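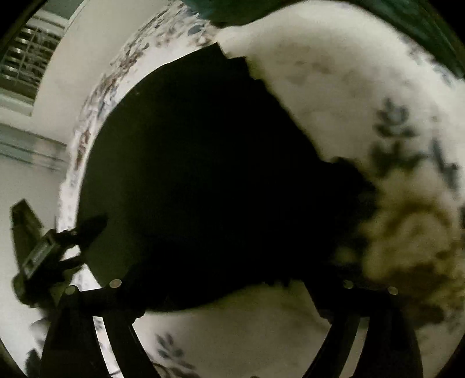

Home Van Kitchens Water & Waste Beds & Storage Ask Us

Tips & How-To > Van Kitchens > Keeping a Small Camper Kitchen Quiet and in One Piece

We get more letters about rattling than about anything else, and I do understand why. You spend all winter fitting out your van, you set off on the first fine Thursday of the year, and by the second bend the cupboards sound like a brass band falling down a staircase! Ours did, for years. What follows is what my wife and I have settled on after a good many miles in our old Grelenby high-roof, and most of it costs next to nothing.

Plates and bowls

Stand plates on edge if your cupboard is deep enough. A flat stack bounces as one lump and the bottom plate takes all the punishment, while plates in a rack only lean on their neighbors. Cut squares of felt or old fleece to go between them (an outgrown child's bathrobe did our whole set, with enough left over for the saucepans). Paper towel works for a weekend but it goes to crumbs.

If you like to travel with real china, and I'm firmly on your side there, wrap each piece in a dish towel and put it in the lowest cupboard you have, as near the middle of the van as you can manage. The cupboard behind the back axle gets the worst of every pothole. You needed to pack the towels anyway.

Pans

Nest them with the lids upside down and a pot holder in between. Tie the handles together with a soft strap. Bungee cords are fine too, but please hook them before you lean over to look, not while you're looking.

Drawers and doors

Push catches wear out sooner than you'd think. If a drawer slides open on left turns only, check whether the van is twisting the cabinet before you go buying a new catch. Loosen the screws that hold the cabinet to the wall, park on level ground, close the drawer, and tighten them up again. That cured two of ours. The third needed a new catch, and I went with the Collura kind with the metal tongue, which I've been pleased with.

Line the bottoms with the rubbery mesh sold for going under rugs. Measure first! I came home with a 12 inch roll for a drawer that wanted a good deal more, and had to piece it.

The cooktop

Lift off the pan supports before you drive and lay them on a towel in the sink. Those supports were our worst rattle by a mile, and it took us a whole trip to Flotby and back to track it down, with me driving and my wife crawling about with her ear to things in a parking lot at every stop. Turn the gas off at the bottle while you're at it.

Jars, oil and vinegar

Use screw tops for everything, and keep the oil standing in a deep plastic tub with a folded cloth at the bottom. Go easy on filling the overhead lockers. Ashton Goodwin wrote to tell us he'd moved every one of his cans down to floor level after a shelf bracket pulled out on the Ngata road, and the van handles better for it too.

Before you set off, drive once around the block with the radio off and a passenger in the back seat, belted in, listening. Write down what they hear. Then have a cup of coffee and fix one thing at a time, starting with the loudest.

Contact us | Copyright Van Kitchens Tips | Back to top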